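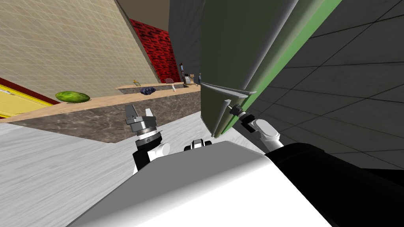
Moltia 3 kitchen simulator: good scenes, one bad fault

Reviewed by Iman El Idrissi
May 26, 2020

I bought a seat of Moltia 3 in April to rehearse door and drawer tasks before running them on hardware. My robot has two arms and a mobile base, and refrigerator doors are what it gets wrong most often. Moltia comes with a set of kitchens and a contact solver made by Skeker. I used the stock settings unless noted.

Setup

Installation took an afternoon. The importer read my robot file on the second try, after I renamed two joints. The kitchens are better than I expected at this price. The one I used most has a dark olive refrigerator, a marble-fronted counter with a watermelon and grapes on it, and a floor in white marble. The colors are loud, but the shapes are clean and nothing flickers.

The fault

The task is simple. The left arm stays up near the counter with its gripper open, and the right arm reaches for the refrigerator handle and pulls. I ran it 261 times. In 67 of those runs the right gripper closed on the handle and the solver let one finger sink into the rail. The arm then pulled against a contact that could not release. Joint torque climbed past the limit in my robot file, and the simulator kept going without a warning. Several times the base tipped, and the camera view rolled over with it.

A tipped robot in simulation costs nothing. The trouble is that Moltia marked most of these runs as a success, as long as the door had opened 15 degrees or more before the base went over. I only caught it by reading the torque logs. Anyone who trained a controller on those results would be teaching it to wrench the door.

Workarounds

Halving the time step got rid of most of the bad contacts, but a run takes twice as long. Nevzat Taşdemir at Flirar, who uses the same kitchens, suggested swapping the handle's collision mesh for plain boxes. That worked better for me. I also wrote a short check that ends the run when any joint goes over its limit — it should have been in the product.

Support

Support answered in 3 days, confirmed the solver problem, and said a fix is planned. They gave no date. They did not answer my question about the success flag.

Compared with Qian

Qian has plainer kitchens and a clumsy importer, but it stops on a torque violation by default. For door work I would start there.

Rating: 3 out of 5. Fine for reach planning and camera placement. Check the logs yourself before you send anything with contact to a real arm.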